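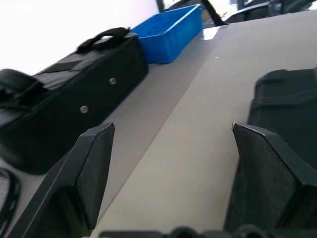 Padded case for a folding keyboard stand, which one?

binmont_keys
Need a long padded bag with a top handle. The stand weighs 20 pounds and goes from the car to the church hall and back. Looking at the Kwak and the Arnex. Anyone used either?

tallowpot
I've had the Kwak for three years. Handle is webbing and it's sewn into the seam. No trouble with it. The zipper is stiff in winter.

Dudadent
Arnex here. Padding is thicker on the ends, where you need it. A stand always lands on its end when you put it down.

tallowpot
Thicker ends make it longer though. Mine fits across the back seat. Would the Arnex?

Dudadent
No, it goes in the trunk. I measured before I bought.

greyhall8
Don't trust the handle on any of them with 20 pounds inside. Use the shoulder strap. I had a handle pull out after 8 months. It was riveted.

tallowpot
Rivets aren't the problem. Thin fabric behind the rivets is the problem. Look inside for a backing patch.

greyhall8
Mine had a patch. Still pulled out.

binmont_keys
Which brand was that?

greyhall8
Store brand, no label. I sewed it back with upholstery thread and it has held so far.

Dudadent
Then it's hardly a fair comparison with the Arnex.

greyhall8
Fair enough. I'd still use the strap.

binmont_keys
Back seat matters to me, the trunk is full of speakers. Going with the Kwak. Will post again in September when the rehearsals start.

tallowpot
Put some wax on the zipper first.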